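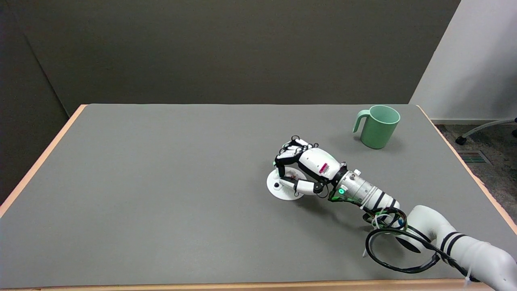
A grey table top with wooden edging.

What are app permissions?

A guide for younger readers from the Trundesar Learning Service
Last reviewed: 3 April 2019

When you put a new app on a phone or tablet, a small message often pops up. It may say that the app would like to use the camera, or the microphone, or the list of people you know. The message has two buttons. One lets the app do what it is asking for, and the other stops it. This kind of message is called a permission request.

This guide explains what permissions are and how to decide which button to press.

What is an app?

An app is a set of instructions that tells a phone, tablet or computer what to do. The people who write these instructions are called developers. A drawing app has instructions for making lines and colours. A weather app has instructions for fetching the forecast and showing it on the screen.

Each app is kept in its own part of the device, a little like a pupil who has a desk and a drawer. The pupil may use that desk and that drawer freely. To open the school office cupboard, the pupil must ask. Apps must ask too, and the part of the device they ask is called the operating system. The operating system then asks you.

What might an app ask for?

The camera. An app with this permission can take photographs or film.

The microphone. An app with this permission can record sound.

Location. This tells the app where the device is. Sometimes it gives only the name of the town, and sometimes it can show the street.

Contacts. This is the list of names, telephone numbers and email addresses saved on the device. These details belong to other people, so it is polite to think about them as well before you share the list.

Storage. This lets the app look at files such as pictures and songs, and save new ones.

Notifications. This lets the app show you messages when you are doing something else.

Does the app need it?

The most useful question to ask is whether the permission matches the job. Let us look at two apps.

Zomix is an app for mixing paint colours on the screen. It asks to use storage, so that a finished picture can be saved. That matches the job. If you say no, you can still paint, but your picture cannot be kept with your other pictures.

Prallard is a torch app. It turns on the light at the back of the phone. Suppose that it asked for your contacts. A torch does not need to know who your friends are. You could refuse, and you should tell a grown-up that the app had asked.

Sometimes an app has a good reason that is hard to guess. The Barbieri spelling game asks for the microphone. This seems odd until you reach level 14, where players spell the words out loud. A careful developer explains this before the request appears. If there is no explanation, you may say no for now and see whether the app still works.

Can I change my mind?

Yes. A permission is not a promise. On most devices you can open the settings, find the name of the app and see a list of everything it is allowed to use. Each item can be turned off or on again. Settings menus are not the same on every device – a grown-up may need to help you find the right page.

Turning off a permission stops the app from using that part of the device from then on. It does not bring back anything the app has already sent somewhere else. For this reason it is better to think first and press afterwards.

What happens if I press the wrong button?

Nothing will break. Tell a parent, carer or teacher, and change the setting together. If you have seen a message that worries you, leave it on the screen and show it to them.

Words to remember

App: a set of instructions that lets a device do a particular job.
Developer: a person who writes apps.
Operating system: the main program on a device, which looks after all the others.
Permission: your agreement that an app may use part of the device.
Settings: the place where permissions can be seen and changed.

Something to try

With a grown-up, choose 2 apps on a device at home. Write down what each one does, then look in the settings to see which permissions it has. Put a tick beside those that match the job and a question mark beside any that do not. Talk about the question marks together before you change anything.

Trundesar Learning Service, Information Sheet 1083. Schools may copy this sheet for use in class.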